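## Hulness Resettlement Support: Clothing and Linen Strand

Reporting period: to the end of January

Prepared by Nafula Wanyama for the Metlow Fund

### Progress against plan

The grant was awarded to help residents of the Waweru building put their bedrooms in order after moving in, with particular attention to clothing, bedding and storage. During the period, 33 households received at least one home visit. Each visit lasts a morning and covers sorting, folding and the putting away of clean items.

A total of 1155 garments and pieces of linen were sorted. Of these, 407 were passed on to the Floria clothing exchange with the residents' agreement. The remainder were returned to drawers and wardrobes in the home.

Visits begin with the bed, where garments are laid out and grouped before any shelf space is allocated. Residents decide what is kept. Dark clothing is handled separately from bed linen, as it is washed on a different cycle.
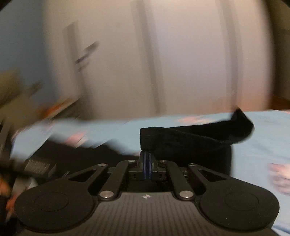 *Figure 1. Black fabric on a light blue patterned cloth, bedroom sorting strand.*

Storage remains the main difficulty. Six households have no wardrobe of adequate depth, and folded items are being kept in boxes until furniture can be supplied. Muthoni Shirima has requested quotations from two suppliers and will forward these with the next claim.

### Expenditure and next period

Spending on hangers, drawer dividers and laundry bags is within the agreed budget. Transport costs were higher than forecast owing to additional journeys to the exchange. We ask that the underspend on printing be moved to this line.

Return visits to the households already seen will start in February. A revised timetable is attached at Annex B.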